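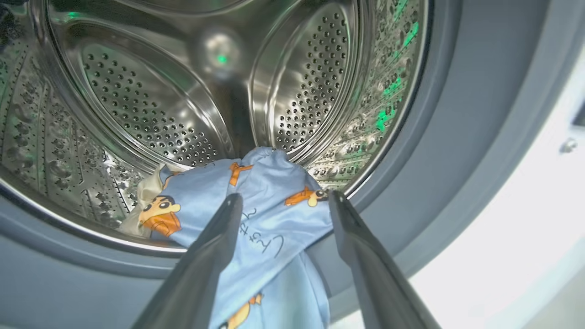 Cartoon-print fabric at the mouth of the washer.

Dominoes for Improvers, Week 3: Counting the Suits

Hi again! Last week we got as far as laying out the line and not fighting with your partner, and this week we get to the part I love most, which is counting. Please don't run away. You need to be able to count to seven and that really is it.

A double-six set has 28 tiles. There are seven suits, blank through six, and every suit shows up on seven tiles (the double, plus one tile for each of the other numbers). So there are seven fives, seven threes, seven blanks and so on. A tile like the 5-3 belongs to two suits at once, so don't try adding the suits together or you'll get a silly total. I did this on the board at Gollholm my first year teaching and had to rub the whole thing out.

In the four-handed partner game everybody draws seven tiles and there's no boneyard, so every tile you can't see is in somebody's hand. That makes the counting worth doing.

Start with your own hand

Before the first tile goes down, find your longest suit. Say you pick up this hand:

5-0, 5-2, 5-3, 5-4, 6-2, 1-1, 4-0

Four fives! The only ones missing are 5-1, 5-5 and 5-6, and they're spread over three other people, one of whom is on your side. You want fives on the ends of the line as often as you can get them, because you can nearly always answer them and the others often can't.

Now look at what you're short of. One six, one three, and one tile in the ones, and that one's a double. The 1-1 is a bit of a nuisance. It only goes on a one, and it won't change the number on that end, so if you get a decent chance to drop it early, take it.

Listen for the passes

A pass tells you more than any tile does. If the ends are 3 and 6 and the player on your left passes, that player has no threes and no sixes. None, for the rest of the hand, as nobody draws. Write it down if you're practicing at home. (At the table in Robles they don't allow pencils, so wean yourself off it by the end of the course.)

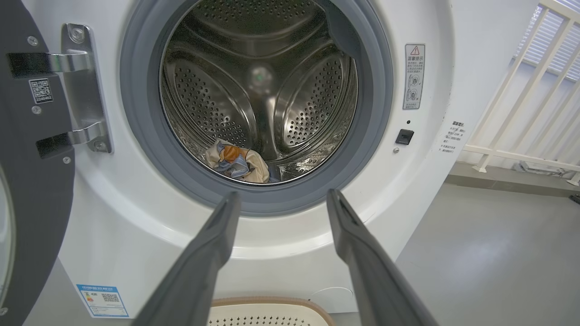
Once you know what somebody hasn't got, try to leave it open when it's their turn, and try not to leave your partner stuck with the same problem. If it was your partner who passed on threes, cover the three when you can, even if it costs you a tile you were hoping to keep.

Blocking the line

When all seven tiles of a suit have been played and both ends show that number, nobody can move and the hand is blocked. Under the rules we use, the lowest individual count wins it for that player's side, and the winners score the pips left in the other side's two hands. House rules are all over the place on this, so ask before you sit down!

The whole set adds up to 168 pips, so an average hand starts at 42. The one up above is 43, pretty ordinary. If you're thinking of blocking, add up what you're holding first. I once blocked a game at 195 points, playing to 200, feeling extremely pleased with myself, and I was sitting on the 6-6 and the 6-5. We lost by a mile. My rating on Pruvura is 1479 and it would be a bit higher without evenings like that one.

For next week

Deal yourself ten hands and for each one write down the longest suit, the shortest suit and the pip total. Then play out three of them with all four hands face up and mark every pass.

If you want more, the Druditz workbook has 380 practice deals with answers at the back. Skip the chapter on five-up for now, we'll get to it after the break. Bring your own set if it's a double-six, and we start at the usual time on Sunday.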